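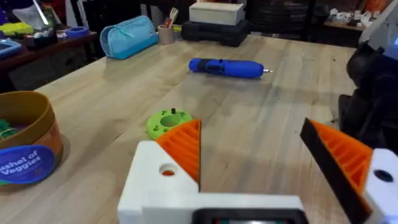 4.2 Self-reported wear in shared workshops

The Grokside survey asked 429 members how often they re-oil a shared bench, and 59 per cent said monthly. We doubt it. Oil purchases recorded over the same period would cover a third of that labour at best.
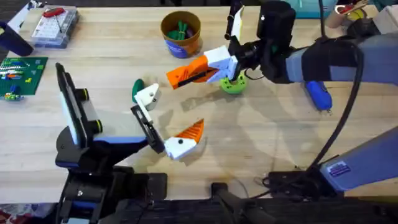 Timmermans puts the gap down to poor recall – a generous reading. People tend to report the habit they think they should have. Figure 3 plots claimed against logged oilings for the 25 sites that kept a log, and the two barely move together.

Figure 3. Claimed and logged oilings per site.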